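Workplace automation at Narnska
By the reference desk. September 28, 2024

Workplace automation at Narnska refers to the gradual handover of bench work at the Narnska parts depot in Orkum to gripper-equipped arms. The depot sorts and bins small fittings, a job once done entirely by hand and, by most accounts, entirely by complaint. The first arms were supplied by Yoon and run on a scheduling program called Wivamari, which staff pronounce four different ways.

Background

Before the change, each sorter was expected to clear 300 bins a shift. The target rose to 800 for benches with an arm, a number that appeared on a poster before it appeared in anyone's contract. In August the depot logged 2,629 stoppages, most of them short and many blamed on the previous shift.
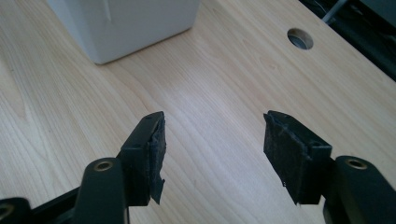
Two-fingered gripper over a bench, fingers open. The dark pads on the inner sides are ragged at the edges.

Effects on staff

Of the sorters, 13 were retrained as bench attendants. Attendants refill containers, restart stalled arms and inspect finger pads, which wear out and must be replaced by a human with small hands and some patience. Lifting has decreased. Waiting has increased, and is now listed on the time sheet as "monitoring."

Pay rose slightly with the new title. Attendants report fewer sore wrists and more trouble staying awake after lunch. Shift talk, long the depot's main cultural product, survived the change, though it must pause whenever an arm sounds its alarm.

Criticism

The chief complaint concerns pace. Wivamari assigns breaks according to machine load, so lunch may arrive at ten in the morning. A request for fixed mealtimes is under review.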